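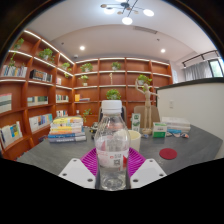 The Arriaga wooden mannequin, eight months in

I bought this little figure in February, when I'd decided (again) that this was going to be the year I learned to draw people. It's the jointed wooden kind on a round base that you've seen on a hundred desks, and I half expected it to turn into a hundred-and-first desk ornament. It has been so much more fun than that! I use it nearly every day, and I've talked two friends into getting one, so I figured it was time to write a proper review.

First, the joints, because everything hangs on them. My old mannequin, a no-name thing from a school supply bin, had arms that sagged the moment you let go. I'd set up a wave, pick up a pencil, and look back to find it had given up. The Arriaga holds. You can bend one arm up and stretch the other out to the side and leave it that way overnight, and it'll be in the same pose with your morning coffee. The shoulders are the best part. They're stiff enough to trust and they still move smoothly, with none of that sudden jerk where you've gone past the angle you wanted and have to start over.

The hips are a little fussier. Mine were tight out of the box, and for the first week I was scared of snapping something. They loosened up with use. If yours are the same, hold the body with one hand and turn the leg slowly with the other, and don't use the base as a handle. I did, and the support rod worked itself a bit loose. Pushing it back down fixed that.

Standing poses are where it shines. Straight legs, weight over the middle, something happening in the arms: you can get dozens of drawings out of just that. Reaching for a shelf, hailing a cab, pointing at the culprit. Running works too, as long as you accept that it'll be hovering slightly on its rod. Sitting is so-so. It will sit on the edge of a book, but the waist doesn't fold far enough and it always looks as if it's been told to sit up straight at dinner. Kneeling, forget it.

The head is a plain oval, no face, and I've come to love that. When I draw from photos I spend all my time on the eyes and then the neck is wrong. With an oval you get the tilt down in one line and move on. Golnar Tehrani, who teaches the evening class I go to, has us do 40 second sketches to warm up, and I practice those at home with the mannequin and the kitchen timer. Change one arm, draw, change the head, draw. After a page of that my hand has stopped being stiff and I'm ready for something longer.

I should say what it won't do. It won't teach you muscles, and the hands are mittens, more or less. It also has its own proportions, and if you draw only from the mannequin your people start to look like mannequins. Mine did by April. The cure was drawing the pose first from the figure and then again from my own reflection, with the same arm up.

One thing I didn't expect is how handy it is in a still life. Put it near a mug or a pile of books and suddenly you've got scale, a bit of a story and a bunch of awkward overlaps to solve. Something clear, like a plastic bottle, is a great challenge next to it. I used to clear my desk before drawing. Now I leave whatever's there and find a place for the figure in it.

I've also tried the Movasley version, which my friend Asabe Babalola has. Hers has a nicer finish, smooth all over, and it costs quite a bit more. The elbows are looser than mine, though, and she's forever nudging them back up. She says she'd still pick hers for the looks. For real drawing time I'd take the Arriaga, easily.

Care is simple: a dry cloth, and a soft brush for the dust in the joints. I keep it off the windowsill in summer.

So, a very happy eight out of ten from me. It loses a point for the tight hips and another for the sitting. If you're drawing people and getting stuck on poses, get one and put it where you'll see it. Mine has had its arm in the air since Sunday and I still haven't got that elbow right on paper.

Posted 29th October

Contact | © Prulico Reviews | Back to top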